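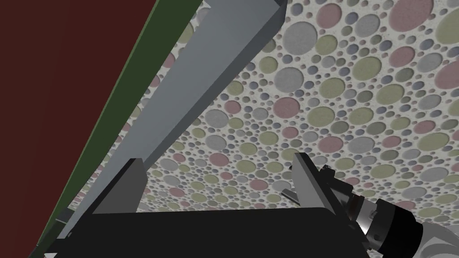 Figure 1. Wrist view in the sim, fingers open, grey bar running up beside the green strip.

Kokus cell: gripper setup and upkeep in simulation
Group report, Yuxi Zheng, Holger Ljungberg, Yen-ting Chung
Submitted 9/21/20

1. What we had to do

Take over the two-arm cell model from the June group, get both grippers zeroed, write down how to keep it that way. All in sim. Supervisor Alvar Tveit wanted a procedure the next group can follow without ringing us.

Cell model is called Kokus. Config files are in the Felgate folder on the shared drive, NOT the old Indberg one. We lost a whole afternoon to that.

2. State of the cell when we got it

Both arms loaded fine. Left gripper OK. Right gripper came up with its finger zero off, so a "closed" command stopped short and left a gap. Joint limits on the right wrist were also copied from the left and never mirrored. Yen-ting found it by diffing the two files line by line, 744 lines, slow but it worked.

Dotted wall texture was left as is. It gives the wrist cameras plenty to track, and the plain green panel gives them nothing, so calibration poses should be aimed at the dots.

3. Parking pose

Before touching any offsets, park both arms. Left one upright with the gripper pointing up in front of the dotted wall. Right one reaches in over the teal ledge, gripper pointing left. Go slow near the ledge, the clearance there is small and the collision mesh is a bit fatter than the part you see on screen.

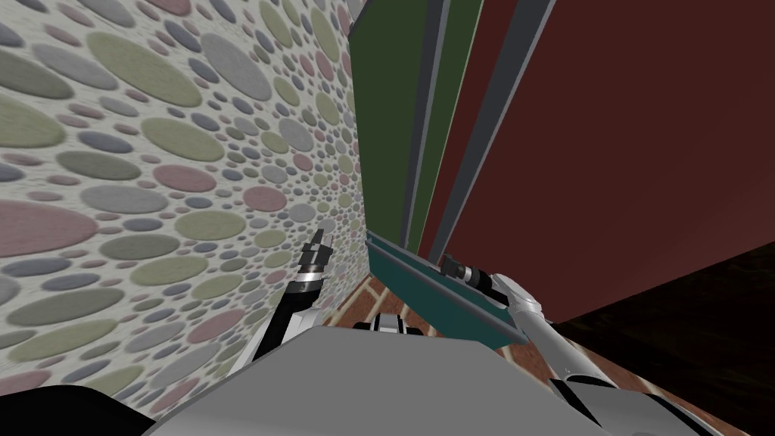 4. Zeroing the fingers

Done with the arm parked and the controller paused.
- Load the Granström offset file, check it's the right side (filename ends in R or L)
- Open fingers fully
- Step closed in single increments until contact is reported, note the value
- Write the value in, save, reload the whole cell. Reloading just the gripper doesnt pick it up
- Repeat 2 times. If the values disagree start over

Our right gripper went in at 560 encoder counts. Old value was 14, which looks like somebody's placeholder.

After that open up again and check the wrist camera. You want both fingers in view with a clear gap and the dots behind, neither one hidden by the palm. 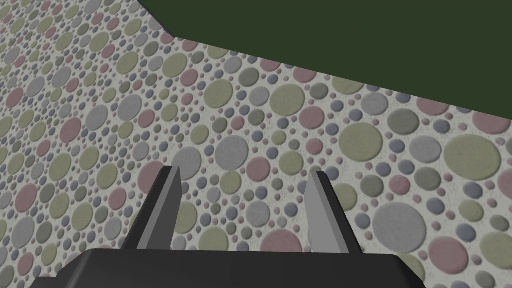 5. Upkeep

Re-zero after any change to the gripper model, even colour. Holger changed a material once and the offsets reset to default, still dont know why. Keep a dated copy of the offset file outside the project folder.

Log goes in the same folder. One line per change, initals at the end.

6. Not finished

Wrist limits on the right arm are mirrored now but only tested at slow speed. Full speed is for the next group. Gøran Viklund has the test script and the login for the lab machine.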